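Keeping House at Work, handout for unit 16: The Slipper Shelf

Welcome back, everyone. We spent the first part of this course on desks and cables, and I promised we'd get to footwear, which I'm fonder of than I should be. At Plostau, where I ran the front office, we kept slippers for guests on a low two-tier shelf, and I learned most of what follows by tidying it every evening.

Start by matching pairs before you move a thing. Pale slides look very much alike in gray, cream and white, so

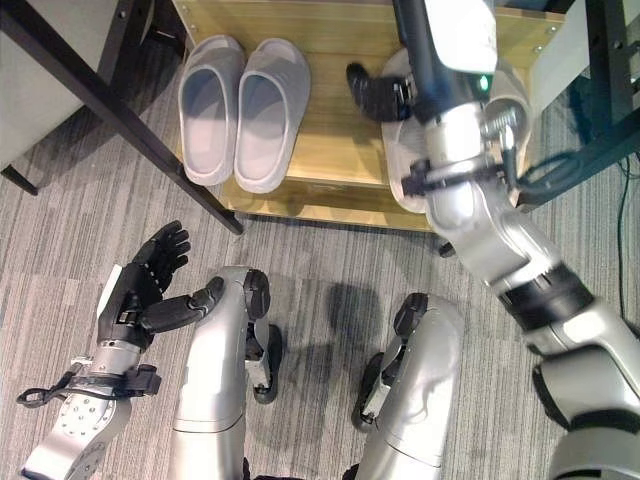
check the size on the sole and the color of the footbed, and only then set the pair down. Toes all go the same way. At Plostau we pointed them toward the back, though Mota, our sister office, never agreed.

Leave a little gap between pairs, too, so a hand can get in (yours or a guest's!).
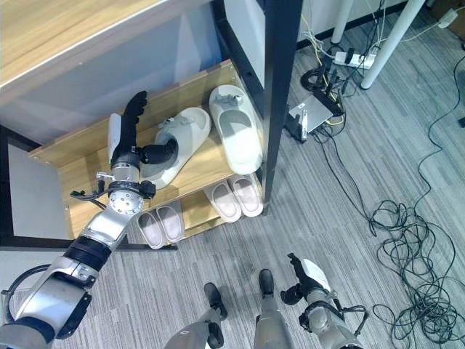

One reader wrote that her office puts the larger sizes on the lower shelf, and I think that's lovely if your guests don't mind bending.

For practice, set your timer for 30 minutes and redo a shelf at home, both tiers, wiping the boards as you go.
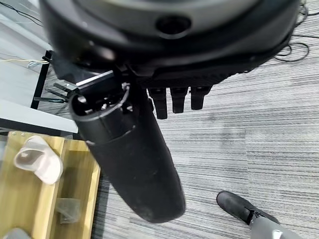 Flekard would add that a carpet under the rack needs vacuuming first, with everything lifted off, and that straightening comes last.

Bring your notes in March, and do include a small sketch of the shelf,

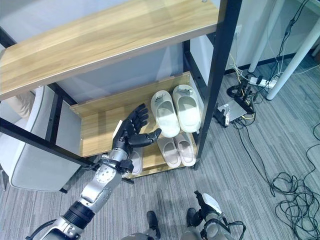
with the sizes penciled in. Messy sketches are very welcome.

Comments

Traltodari: We do toes out. Easier to step into.

mota_desk2: Is the sketch graded?

Traltodari: Hope not, mine looks like a tray of potatoes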